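Sterau Task Kit Guide
Section 7: Recording examples for the burger task
Revised 1/30/19
Reading time: 4 minutes

The Sterau brochure says the learner picks up a stacking task "from a handful of demonstrations." Plan on 2,000 good ones. Our first set at Devdale had 1,747 and the policy trained on it still let go of the cheese too early. You may do better. Budget your operator hours as if you won't.

This section assumes the arm is bolted down, both camera views are live, and you have finished the gripper zero in Section 6. If you skipped the zero because the status light was green, go back. The light only tells you that the gripper has power.

7.1 Setting up the table

1. Put the tray in the middle of the table, long side running away from the arm operator.
2. Place the clear holders on both sides of the tray, with the food standing on edge in them.
3. Check that each piece stands up without help. A piece that leans on its neighbor will be picked badly and the learner will copy the bad pick.
4. Move the arm by hand to the farthest holder and back. It should reach without dragging its cable over the tray.
5. Save the layout under a new name. Do not overwrite the old one.

NOTE: The Caltano software offers to "auto-verify" the layout. It compares the picture to a stored one and passes nearly everything, including a table we had set up with the patty missing. Look for yourself.

7.2 Recording one example

1. Press Record and wait for the second beep. The first beep means the button was pressed. It does not mean anything is being saved.
2. Pick the bottom bun and set it in the tray.
3. Add the remaining layers in the order given on your task sheet. Use one order per set.
4. Lower each layer until it touches the one under it, then open the fingers. Cheese is the hard one. Let a corner touch down first and keep hold of the opposite edge while the slice comes level.
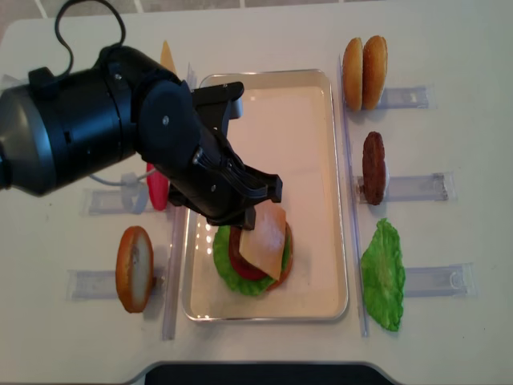 Figure 7-1. Cheese going down onto tomato, lettuce and bun. Fingers still closed on the upper edge.

5. Back the fingers straight away from the stack before you swing the arm.
6. Press Stop. Type a result: GOOD, POOR or FAIL.

CAUTION: Do not reach over the table to straighten a layer while recording. The learner sees a slice that fixed itself, and there is no setting that will talk it out of that belief. Stop, mark the example FAIL, and start over.

The manual for the older release told operators to throw out every FAIL. We keep them in a separate folder. Whether they help with training is an open argument, and the one comparison we have seen was run on too few trials to settle it. Disk space is cheap enough that we stopped arguing.

7.3 Checking the wrist view

The fixed view makes everything look fine. Most of the trouble we have had showed up only from the wrist, so open that view before each batch and go through these points.

1. Both fingertips are in view and at about the same height. If one sits clearly higher, redo the gripper zero.
2. The holders you are about to pick from can be made out past the fingers. Some overlap is normal.
3. The rails lie parallel. A skewed rail is easy to miss from the side.
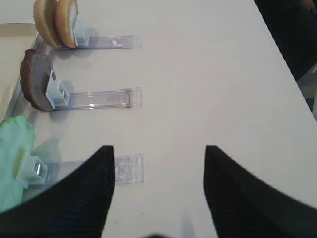
4. The tabletop is clean enough that you would not mistake a mark for something to pick. A little dust is harmless. The setup sheet asks for a "spotless" surface, which we have never managed for longer than an hour.
5. The exposure is locked. Left on automatic, the picture brightens when the dark fingers fill it, and you get two kinds of data in one set.

NOTE: Clear holders are hard on depth sensing. The Kanagaratnam add-on claims to correct for this. In our trials it changed the numbers a good deal, and we could not show that it made them more correct. Leave it off until you have a baseline without it.

7.4 Deciding what counts as GOOD

Write your rule down before the first batch and keep it taped to the monitor. Ours has 2 parts: every layer on the task sheet is in the stack, in order, and nothing has slid off the layer below. Corners that hang over are allowed. The stack may sit anywhere in the tray. 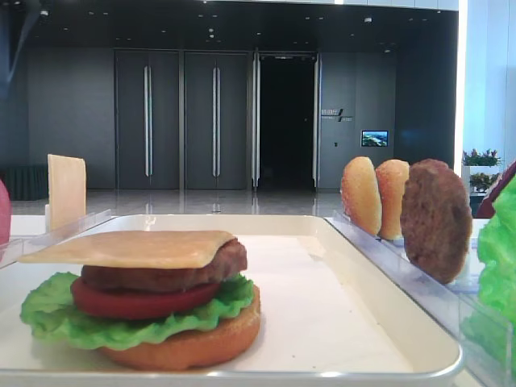

People drift on this. After a long run, operators start passing stacks they would have failed that morning. Have someone else regrade a sample from each batch, with the first grade hidden. If the two of you disagree often, the rule is too loose, and the success rate the dashboard shows you is mostly a record of who was grading.

7.5 When to stop recording

1. Train at 2,000 GOOD examples.
2. Run the trained policy with the holders in their recorded places. Write down every result, including the embarrassing ones.
3. Shift one holder by a finger's width and run it again.
4. If step 3 is much worse than step 2, record more with the holders shifted. Going to 3,000 with the same layout did very little for us.

CAUTION: Keep a hand near the stop button for all policy runs. A good score on the training set says nothing about what the arm will do next.

The "confidence" bar on the run screen can be ignored. It stayed high through every dropped slice we logged in June.

Related sections
Section 6: Zeroing the gripper
Section 8: Trimming and exporting batches
Section 9: Running a trained policy
Appendix C: Spare holders and clips

Questions about this guide: Devdale bench support desk | © Devdale | Back to top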